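Notes for Monday talk - storage, moving, why stuff goes missing between sites
Keep it to 25 min. Leave time for questions. Water!!

START

Say hi, say name, don't do the long intro. Who here has lost a box. Hands up. Wait for it.

OK. I look after stored collections for a small county museum, before that nine years at Sarpong, household moves mostly. Same problem both places. Things don't get lost on the truck. They get lost on the shelf the week before, when somebody packs a box and writes "misc" on the side.

Read the "misc" label out loud. Pause. Every single person has done it.

THE DRASTANACH MOVE

Quick background. Drastanach was the old annex, damp, low ceiling, one door you could get a cart through. We had to be out by November. 800 boxes on the list when we started. The list was wrong but we didn't know that yet.

First week was a mess. Tell the one about the two box 140s. Both real, both labeled in the same hand, one had glass plates in it and the other had parade ribbons. Went to different floors. Somebody opened the ribbon one expecting glass and wrote it up as a loss. Took us most of a month to get that cleared with the insurance people, and they were nice about it, but still.

Point here - a number is only good if one place hands it out. We had 2 lists. Clifford had one in the annex, I had one upstairs. Both started from the same print-out. Both of us adding to the end. You can see where that goes.

Fix was dull. One roll of pre-printed labels. When you take a label off the roll you have a number, when the roll is in the other room you don't have a number and you go and get it. Clifford MacLeod's idea, give him the credit, he may be in the room.

(if he's there make him wave)

WHAT GOES ON THE LABEL

Number. Shelf it came from. Initials. That's it.

No contents on the outside. People hate this one, expect pushback. Reasons if asked: outside descriptions go stale the minute somebody swaps something, they get read in place of the list, and the good stuff is advertised to anybody walking past the loading door. Contents go on the sheet inside the lid and on the main list.

Shelf it came FROM. Not where it's going. Where it's going changes three times before lunch.

Initials so you know who to ask. Not to blame. Say this twice, the students never believe it.

PACKING ORDER

Heavy low, everyone knows that. What folks skip - pack a shelf, finish a shelf. Don't start the next one with half a box left over. Leave the half box half full and stuff it with tissue. It feels wasteful. It costs you a box. Mixing two shelves costs you an afternoon at the other end and a row.

Check the inside before you fill anything. Corners especially. Run your hand along the seam where the side meets the bottom, that's where grit sits and where staples and tags hide. We found a brass tag that had been missing since before my time, down in the corner of a crate that had been reused I don't know how many times.

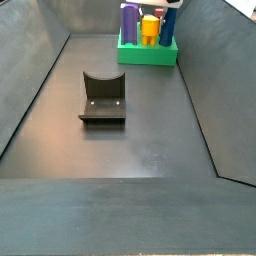
County Collections Care Group - Stores and Moves Team

Floor, sides, seams you can follow with a finger. If you can't see the bottom of the thing, it isn't ready to pack. Move on quick, don't dwell.

Same check on the way out. Unpack, then look again. Tip it if it's small enough. Tissue goes through your hands sheet by sheet before it goes in the bag, I do not care how tired you are. Earring backs. Loose buttons. Flakes of paint, and those matter, bag them and write the number on the bag.

TRUCKS

Short section. We used Gulico for the big loads and our own van for anything glass. Gulico were fine, on time, asked good questions. Ask your carrier who is in the cab and whether the same people unload. If it changes hands in a depot overnight you want to know before, not after.

Tally at the door. One person reads the number, one person marks it. Reader doesn't carry. Marker doesn't carry. The moment either of them picks up a box the tally is dead. I've been that person, I picked up a box, it was raining, I felt bad for the guys. We re-did the whole load.

Don't let anyone stack in front of the door "just for now".

SOFTWARE BIT

Someone always asks. We ran the list in a plain spreadsheet and later moved it into Prullent becuase the upstairs office already had it. Either works. What matters is who can edit. We had up to nine people with edit rights at one point and it showed. Cut it down to the two of us plus a read-only copy for everyone else, printed fresh every morning and the old one torn up. Actual paper, on a clipboard, on a string.

Skip if running late.

WHAT I'D DO DIFFERENT

- walk the shelves before trusting the list. Should of been day one, we did it in week two
- measure the door at the new place yourself. Do not take the number off the drawing
- book the elevator, in writing
- feed people. 10:30 and 3. Mistakes bunch up right before lunch, look at any tally sheet
- leave a gap day between last load and first unpack. We didn't have one and everyone was snapping at each other

The missing list at the end had a handful of things on it. Most of them turned up on the annex shelves, behind the radiator pipe, never packed at all. So walk it again when you think it's empty. Take a flashlight.

QUESTIONS

Likely ones - cost (don't give a total, say it depends on the carrier and send them to me after), barcodes (fine if your scanner works in the basement, ours didn't), pest checks (other talk, Thursday session has it, point them there).

Handouts by the door, label template is on the back page. Remember to pick up the spare roll before I leave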